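Frequently asked questions about reserving and running a Provivden

Hello, and thank you for stopping by. We get a good many letters and calls about the Provivden, our small electric two-seater, and I have tried to gather the usual questions in one place so that you needn't wait for one of us to pick up the phone.

Last updated 2020-08-13 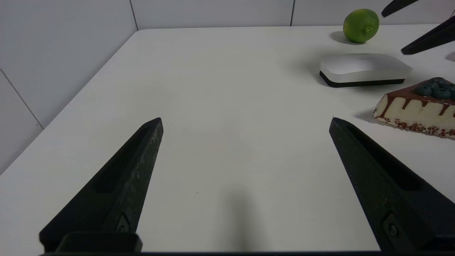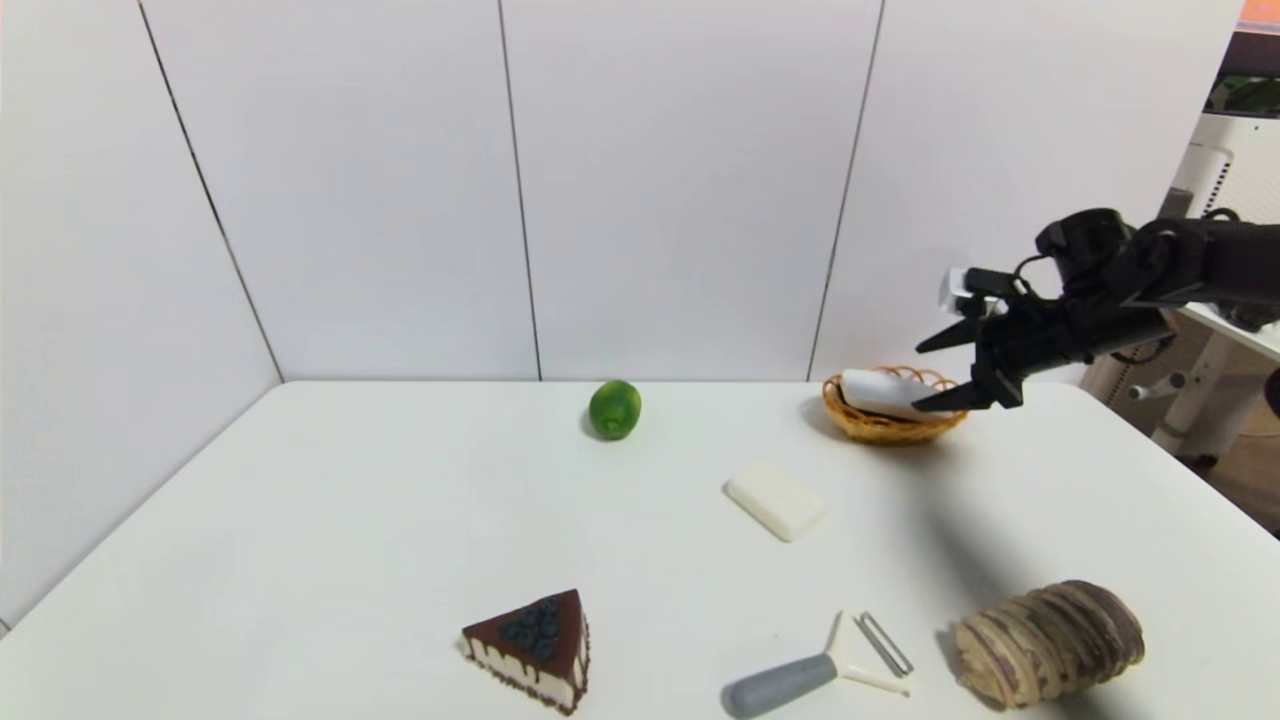
Jurine Motor Works, Customer Care Team

Can I still put my name down for one?

You can, and we'd be delighted if you did. The first run is 535 cars, and there are still places left on the list. Fill in the reservation form, pay the deposit, and you will get a letter from us with your place number on it. Please keep the letter somewhere safe (mine would end up in the glovebox of the wrong car), as we ask for that number every time you change something on your order.

Is the deposit refundable?

Yes, all of it, right up to the day you sign off your final specification. After that we start ordering parts with your name on them, seats and trim mostly, and we keep the deposit towards those costs. If your circumstances change suddenly after signing, do ring us anyway and have a chat. We have sometimes been able to pass a car on to the next person down the list, and then everybody is happy.

When will my car be ready?

Cars are built in order of place number, with deliveries starting in March. From the day your car goes onto the line you should allow some 13 weeks, and we will write to you at the start and again when it is finished. I know that waiting is the worst part, and I do wish I could give each of you an exact date, but paint in particular has a way of taking as long as it likes.

What is the difference between the Provivden and the Utora?

This one comes up nearly every day! The Utora was the show car, the low silver one with the lift-up canopy that so many of you came to see. It was built to try out ideas, and there is only the one. The Provivden is the road car that grew out of it. It has ordinary doors, proper windscreen wipers, a boot you can get a weekend bag into, and a slightly higher roof, which my knees are very grateful for. The rear lights and the shape of the dashboard came across almost untouched.

Will the Utora ever be for sale?

I'm afraid not. It lives with us, and it still goes out to shows now and again.

Which colours can I have?

There are seven to choose from, and you don't need to decide until we send you the specification pack. We pop a set of painted sample cards in with it. Do take them outside and look at them in daylight and again in the evening, as the dark green especially can look almost black under a garage light. We can't match a colour from another maker's car, sorry, though we're asked very often and some of the suggestions have been lovely.

Can I charge it from an ordinary household socket?

Yes, and plenty of people will manage perfectly well that way if they mostly do short trips and leave the car plugged in overnight. A wall charger is a good deal quicker. Wouters, who supply our charging equipment, will come and look at your parking space before quoting, and there is no obligation to go ahead. If you rent your home, please have a word with your landlord first.

Does it have solar panels on the roof?

The Utora did, and the Provivden doesn't. We liked them very much, but they added weight up high and the gain on a cloudy day was rather small. The roof is plain painted metal, or glass if you tick that option.

How long is the warranty?

Three years on the car as a whole, with the battery covered separately under its own terms, which are printed at the back of your handbook. Servicing doesn't have to be done by us, but do keep the receipts and have the service book stamped.

May I come and sit in one before I decide?

Please do! We have a car set aside for visitors and are always glad of the company. Visits are by appointment, so send us a note with a couple of dates that suit you. Bring whoever will be riding in the passenger seat, too, as they tend to have opinions.

My question isn't here. Whom should I ask?

Write to Heather Pearce at the customer care desk, and put your place number at the top of the letter if you have one. That's me, and I read everything that comes in, although replies can be a little slow when a batch of specification packs has just gone out.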